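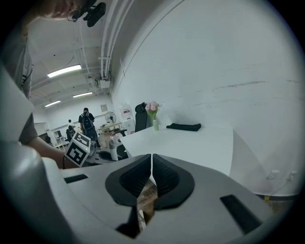 Irnard's integration lead read my last thread and answered with one line: the tracking is solved, so go complain about the policy. I've had that line open in a tab all week, and I don't think the tracking is solved. Thread on handheld grippers, pose software and why I don't trust a green check mark.

14 replies · 31 reposts

Background for anyone new. We collect demonstrations with handheld grippers, marker cube on each one, and the software is supposed to turn an afternoon of somebody's hands moving into clean trajectories a robot arm can replay. Most of my job is the "supposed to."

The recording side is fine. Recording is easy. You press start, files appear, disks fill up. Every vendor demo stops at this point and everybody claps.

Then comes the pose stage. We've been running Donurance for it, mostly since spring. It finds the markers, fuses them with whatever the onboard tracking believes, and writes out a trajectory with a quality score per episode. The score is where my trouble starts.

Last batch was 2,914 episodes. Donurance passed nearly all of them. Big green number on the dashboard, very pretty, somebody put it in a slide.

I pulled 26 of the passed ones and replayed them against the raw video by hand. It took me two evenings and I don't recommend it. 9 of them had a jump in the left gripper pose that no human wrist could make. All 9 had passed.

3 replies · 12 reposts

Before the statisticians show up: no, that wasn't a random sample. I went looking for episodes where the cubes turn side-on or pass in front of each other. So don't multiply it out. I'm only saying the check that exists to catch these didn't catch them.

Why it misses them is kind of dull. The score is reprojection error averaged over the episode. A square marker seen nearly flat has two poses that explain the image almost equally well. The solver picks the wrong one for a few frames, the error stays tiny, and the average doesn't even blink.

Flip ambiguity is in every textbook on this. It's old. I'm not claiming to have discovered anything. I'm complaining that a product sold in the present day reports a mean and calls it quality.

The usual reply is "the filter smooths it out." It does smooth it out! It takes a jump you could have spotted and turns it into a gentle curve through a place the gripper never went. I would much rather have the jump.

22 replies · 8 reposts
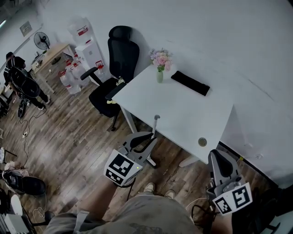
And then that gentle curve goes into training as something a person did on purpose. The policy has no way of knowing. It learns that once in a while, when reaching, you swing out to the left for a bit. Then we all sit in a meeting and talk about model capacity.

I've been in that meeting. Somebody proposed a bigger network. Somebody else proposed more data, from the same pipeline.

Second complaint, smaller. Clocks. Left and right grippers are stamped separately and lined up afterward. For one-handed tasks who cares. For anything where one hand passes an object to the other, a couple of frames of drift means the receiving hand closes on air, or closes early, and the planner gets blamed.

Donurance does have an alignment report. It's a PDF. You can't query a PDF. I asked for the numbers in a table and was told it's on the roadmap, where it has been since November.

5 replies · 2 reposts

What we changed on our end, for people who want something they can use:

We stopped looking at the mean. For each episode we keep the worst single frame-to-frame rotation and the worst translation, and we sort by those. It's maybe a page of Python. Bad episodes float straight to the top.

We turned the smoothing off before the check and back on after it. Sounds obvious. The default order is the other way around, and the setting is buried in a config section called "cosmetic."

Where both marker solutions are plausible, we log both and let the inertial data vote. If it can't decide, those frames get marked unknown and the episode is cut there. The loader hated that at first. We fixed the loader.

And one very low-tech thing. Every session includes a few seconds of both cubes held up and turned slowly so every face gets seen. When the extrinsics have moved you see it in that clip before you see it anywhere else.

17 replies · 40 reposts

Did it help? Some. I want to be careful, as I've been rude about other people's numbers. On the Rustad arm, replays of cleaned episodes track visibly better and we get fewer protective stops. That's replay. I have no policy result I would defend in public yet.

We also threw out a lot of data, and some of it was probably fine. A strict filter has its own bias: you end up keeping the slow, tidy demonstrations and losing the quick confident ones, and then your robot moves like it's carrying soup. Haven't solved that. Open to ideas.

Someone asked about Murkberg instead. We tried it on 1,000 episodes. Nicer interface, per-frame confidence you can export, and it crashed whenever one gripper stopped reporting for too long. The confidence also seems to be high in exactly the frames I'd worry about, so I'm not switching on the strength of a nicer interface.

9 replies · 4 reposts

To be fair to Irnard, their hardware has been decent to work with and their support people do answer. My argument is with "solved." If it's solved, publish the worst-frame numbers next to the averages. Same data, one more column.

A few of you asked for the script. It has our paths hard-coded all over it and one function named fix_fix. I'll clean it up and post it under this thread. Not tonight.

In the meantime, if you run one of these pipelines, sort your passed episodes by largest single-frame rotation and watch the first handful with the video next to them. Reply with what you find, especially if it's boring. I'd like to hear from somebody whose numbers are boring.

28 replies · 63 reposts

We use cookies to keep you signed in and to understand how the site is used. Accept all · Manage choices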